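La celda de los pantalones

Farzad Hashemi llegó a Grutside con la mochila de siempre y pocas ganas de creerse nada. En el correo ponía que la celda "perdía el pliegue", y esa frase, escrita por alguien de oficinas, podía significar cualquier cosa. 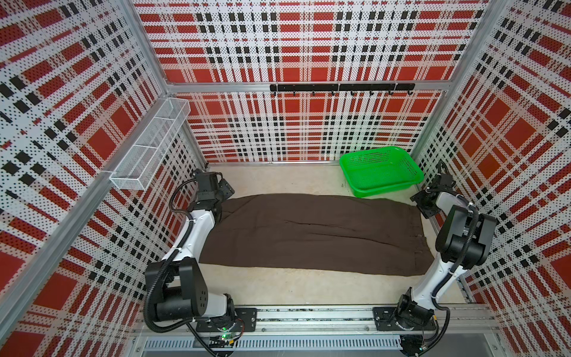
--Lleva así desde que la movieron --dijo Blagoje Papadopoulos--. Los de Trastix dicen que es calibración.

--Los de Trastix dicen que es calibración cuando se va la luz.

Farzad se agachó junto al raíl. En seis años había oído hablar de calibración a propósito de correas rotas, de tornillos sueltos y una vez de un ratón. Pidió a Blagoje que lanzara el ciclo despacio y pegó la oreja al aluminio, cosa que no venía en el manual.

El brazo izquierdo bajó hacia la cintura del pantalón marrón, pellizcó la tela y tiró. El derecho fue a por los bajos y cerró la pinza en el aire, un dedo más allá de donde debía.

--¿Ves? --dijo Blagoje--. Calibración.

--Otra vez.

A la cuarta lo oyó: un clic seco, en la placa, justo antes de que el brazo se estirara. Sacó la llave y probó el primer tornillo. Firme. El segundo, firme. El tercero giró media vuelta sin ninguna resistencia.

--¿Quién la montó después del traslado?

Blagoje miró hacia la puerta.

--Vino uno de Pisville. Tenía prisa.

--Y luego la calibraron.

--Dos veces.

--Con la placa suelta.

Blagoje no contestó. Farzad sacó el tornillo, le limpió la rosca con un trapo y le puso una gota de fijador. Apretó en cruz, sin correr, y marcó cada cabeza con rotulador blanco para que el siguiente viera si alguna se había movido. Después repasó la placa del otro brazo, que estaba bien, y tampoco se fio y la marcó también.

--Ahora sí hay que calibrar --dijo, y le fastidió decirlo.

Tardaron lo que tardaron. El contador de la pantalla marcaba 3,264 ciclos y Farzad lo apuntó en el parte, debajo de "tornillo flojo, placa derecha". En la casilla de causa escribió "prisa", lo tachó y puso "montaje".

--En Kelmendi quieren poner otra igual --dijo Blagoje--. Dicen que dobla 900 al día.

--¿Quién lo dice?

--El folleto.

--¿Y esta cuántas hace?

--Un día bueno, 600.

Farzad guardó la llave. Blagoje alisó la tela con la palma, se apartó y volvió a lanzar el ciclo. Esta vez la pinza derecha encontró el bajo. Ninguno de los dos dijo nada. Farzad acercó otra vez la oreja al raíl y pidió que lo repitiera.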